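Goritura gripper kit, worth it for towels?

clatness20
Got the Goritura kit in February, $1055 with the wrist camera. Running it on folded terry hand towels.

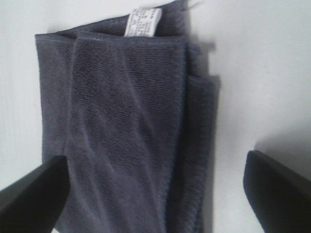 Picking up is fine on one layer. With three it tends to leave the bottom one behind. Firmware is 2328.

mudau
Softer pads fixed that for me. I'd buy it again.

jasinska_k
I wouldn't. Pads are extra and the manual skips fabric completely.

clatness20
Which pads, mudau? The ones in the box are hard.

mudau
The 20 mm ones.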